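Trilleck street names list

Readme / data card, v5. Updated 27/11/2021

Share 6 · Comments 5

Plain text list of street and lane names in Trilleck and the Bovstead side of the river, with older spellings where I could find them. Started as notes for a walking map, got out of hand. Maintained by Rhydian Watkins, evenings only so be patient.

What's in it

- streets.csv, the main file. One row per name.
- variants.csv, old spellings. Joins on street_id.
- sources.txt, where each spelling came from. Messy. Sorry.

Columns in streets.csv: street_id, name, side (T or B), first_seen, still_used, note. Dates in first_seen are years only. If the year is a guess there's a "c" in front, so read that column as text or your spreadsheet will choke on it.

Where the names came from

Parish maps mostly, then the old rate books, then the signs themselves. Rate books are the best for spelling but the handwriting in the early ones is awful. Anything I couldn't read twice the same way got left out. 71 names have at least one variant. Mill Lane has 6, mostly clerks not being able to agree on the second L.

Bovstead rows are thinner than Trilleck. The Bovstead books were water damaged and whole pages are stuck together. Haven't been back since March. 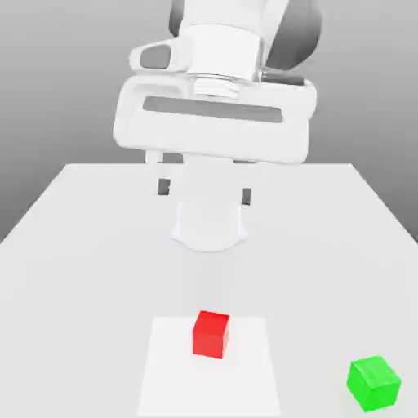
Known problems

- Church Walk is in twice, once per side. They are diffrent streets. Don't merge them.
- Some lanes got renamed when the bypass went in. Old name is in variants, new name in streets, but the note column doesn't always say so.
- first_seen means first seen by me in a source. A street can be a lot older than that.
- Apostrophes are inconsistent. Signs drop them, maps keep them. I went with the signs.
- No house numbers, no coordinates. Not planned either.

Using it

Free to use for anything, credit is nice. The Bendico map people already pulled v4 in, so if a name looks wrong on their map check v5 here before writing to them. File is UTF-8, commas, header row on top. Version 4 had semicolons, ignore that one.

Corrections

Send the street_id, what it should say, and a source. Photo of a sign counts. "My gran called it that" goes in the note column, not in variants, unless there's somthing on paper. Goes for my gran too.

To do

Footpaths. Pub yards. The bit behind the station that has around 100 years of different names and no sign at all.

Contact: Rhydian Watkins, via the Trilleck Org page | © Trilleck Org | Back to top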